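Holtwood Home Help > Walls and Paint

Matching an off-white wall when the can is long gone

Asked by Weidong Cui in November
31 views

I rent the upstairs unit in a duplex and I'm moving out at the end of the month. The lease says walls have to go back "in the same finish and color as received." I filled a few nail holes and scraped off some old tape, and now I need to paint over the spots. The landlord doesn't know what color was used. There are no cans in the basement except one from Jimalside with a rusted lid, and that one is green.
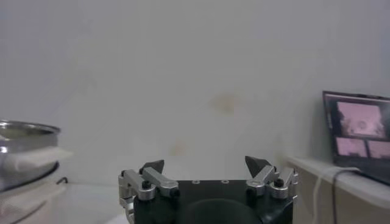
I bought a small sample of white last week and tried it behind a door. It dried much brighter than what was there, so the patch stands out more than the hole did. I hadn't thought of the walls as having a color at all. It's a plain off-white wall with a few faint stains on it, and you'd think any can of off-white would be close enough, but the store had over 100 chips that all looked alike under their lights. I took home a handful and held them up in the morning and again at night and picked a different one each time.
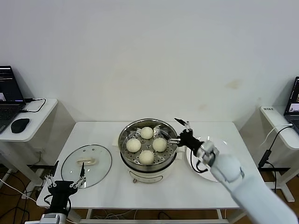 The other problem is the sheen. I think it's flat or maybe eggshell, but I can't tell. The painted-over spots I've seen in other apartments always flash when the light comes in from the side, and I'd like to avoid that. The deposit is big enough that I care.

Do I need to repaint the entire wall, or can small patches be made to disappear? And is there a way to get the real color without the can?

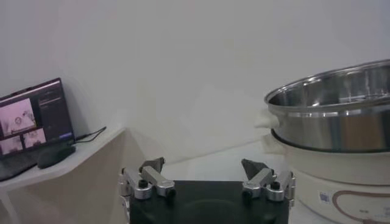

Replies (3)

Ikechukwu Ojo
Marked as helpful

Cut a piece out and have it scanned. Most paint counters have a color reader and it needs a solid sample, not a photo off your phone. What I do:

1. Pick a place that will be covered, such as behind an outlet plate. Turn off the breaker before you take the plate off.

2. Score a square with a utility knife, a little over an inch on each side, and peel off the face paper with the paint on it. Keep it flat in an envelope. Wipe it clean first or they will match the dirt.

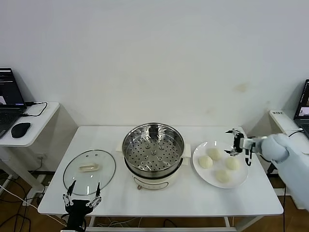 3. Ask for a quart in flat and check the sheen at home. Shine a flashlight along the wall from the side. If you get a soft glow it's probably eggshell. Flat stays dull.

4. Prime the filler spots. Bare filler soaks up paint and that is where a lot of the flashing comes from.

5. Use a small roller, not a brush, and roll out past the patch with less and less paint. Wait for it to dry completely before you judge it.

On an older wall even a good match can show, because the old paint has yellowed. Then you paint that one wall corner to corner and leave the others alone.

Bashir
I used Ovus touch-up in the little bottle and it was fine. Mine was a closet though.

rentalguy5
Check your lease and your state's rules before you spend anything. Small nail holes are normal wear in a lot of places. I painted 2 rooms once and got charged for it anyway since I'd used the wrong white.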